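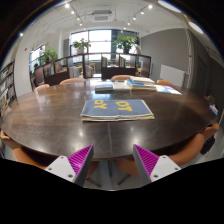 Reading table, round two

Back at the big round table at Fanum this morning – books in a row, magazines to the right. I do love those tan chairs!

Loretta Whitfield wants the thick ones stacked so there's elbow room for 21 of us over the week.

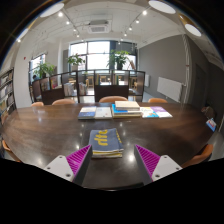

And the brochures stay flat next to the stack, or they slide all over that shiny top – I've chased enough of them.

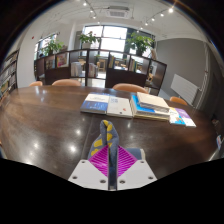

Can you borrow the books?
Only the ones from the shelves, the table ones stay put till September.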